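Ticket: Episodes rejected at upload, wrist tracking incomplete
Project: Tellari household tasks, basin and sink set
Status: Resolved, monitoring
Opened: Dec 17, 2025

Summary of issue

The Stelleck collection team reported that 280 of 1,123 episodes were refused by the Nikzad upload checker with the message "wrist pose missing." The affected episodes all belong to the sink tasks. Table tasks recorded during the same period were accepted.

Initial findings

Support reviewed the rejected episodes and found that the video was complete in each case. The pose track for one or both wrist cubes contained gaps longer than the checker allows. Most gaps occurred while the operator was tilting the basin.
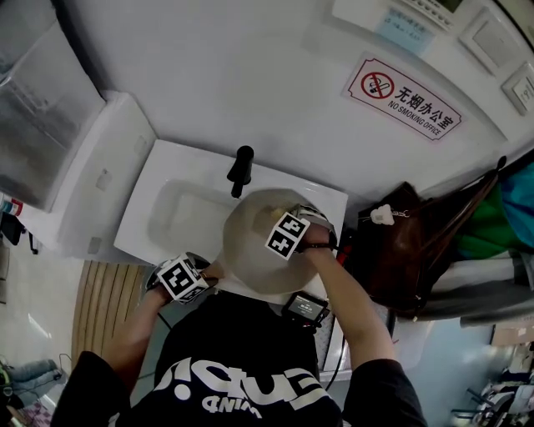 The checker settings were compared with those in use in September. The gap limit had been lowered when Enik was updated, and the new value had been applied to every task type. The team was asked to make no changes to the cube mounts while this was under review.

Action taken

1. The earlier gap limit was restored for sink tasks only.
2. The rejected episodes were submitted again. All were accepted.
3. Operators were instructed to turn the marker faces toward the head camera before lifting an object, and to hold still for two seconds at the start of each episode.

Outstanding

The Tellari target remains 2,000 accepted episodes. Training may proceed on the current set. Please reply to this ticket, quoting the episode numbers, if the message appears again.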